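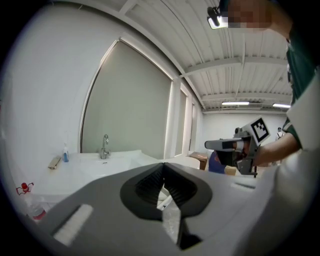
Grippers at the sink. The black fingers have little ridges on the inside.

Robots at Work: Who Does the Wiping?

Think about the last time you washed your hands at school. Turned on the faucet, pushed the soap pump, splashed a bit (ok, a lot). Then you left. Somebody came along later and cleaned that sink. In most buildings it's a person with a cloth and a spray bottle. In a few buildings, part of the job now goes to a machine.

So how does a machine learn to clean a sink? Quick answer: people show it.

Slow answer. At a company called Plellura, cleaners and trainers pick up hand-held grippers and do small jobs with them. Grab the bottle. Put it back. Wipe along the counter. A gripper is a tool with two fingers that squeeze together, sort of like kitchen tongs. The robot is going to have fingers like that, so the people practice with the same kind. Try it at home! Put oven mitts on and pick up a bar of soap. Hard, right?

See the square with the black and white pattern on it? It's called a marker. A computer can spot the pattern in a picture and work out where the tool is and which way it's tilted. Kind of like a name tag, except it says "I'm over here and I'm leaning left."

One try is not enough. Not even close. For the job "move the bottle" the team at Plellura did it 400 times. Bottle near the faucet, bottle far away, bottle by the wall. You need one look at a soap bottle to know what it is. A robot needs a lot more then that.

What are sinks so hard for?

Shiny stuff. A chrome faucet reflects the room, and that can confuse a camera. See-through stuff too. Clear bottles are tricky because the camera sees what's behind them. And sinks curve. A flat table is easy next to a sink.

The robot's name is Ludine. It works at an office building called Batus, where there are 131 sinks. Ludine starts at 5 in the morning before people come in. It moves the bottles, wipes the counter, puts the bottles back. Slowly. A person can do a sink in around 2 minutes and Ludine takes a lot longer, but it doesn't get a sore back.

What about the people who cleaned before?

Good question and a big one. At Batus the cleaning crew still works there, but the day is different. Less bending over counters. More checking, fixing, and deciding. When Ludine gets stuck it sends a message, and a cleaner goes to see what's wrong. Usually a paper towel. One time, a wet sock.

Some of the crew like it. Starting later in the morning was popular. Some don't. They say it was nice to work at their own speed, and now there's a screen beeping at them. A few went to new jobs as trainers, which pays more but means doing the same little move over and over. And some workers worry the company will want fewer people next year. That's a real worry. In some places it has happened.

The crew asked for two things before the robot came: lessons on how to run it, and a say in which jobs it gets. They got the lessons right away. The second one took till September.

Words to know

Automation: when a machine does a job, or part of a job, that a person used to do.
Gripper: the part that grabs.
Marker: a pattern that helps a computer find something.
Fu: the nickname the crew gave the off switch. Not a real robot word, but they all use it.

Something to try

Pick a chore you do. Feeding the cat, say. Write down every single step, even the tiny ones like "open fingers." Give the list to a friend and have them do excatly what it says and nothing else. Did the cat get fed? Go back and add the steps you forgot.

Talk about it

If a robot took over one part of your school day, which part would you pick? Who does that part now? What would they do instead?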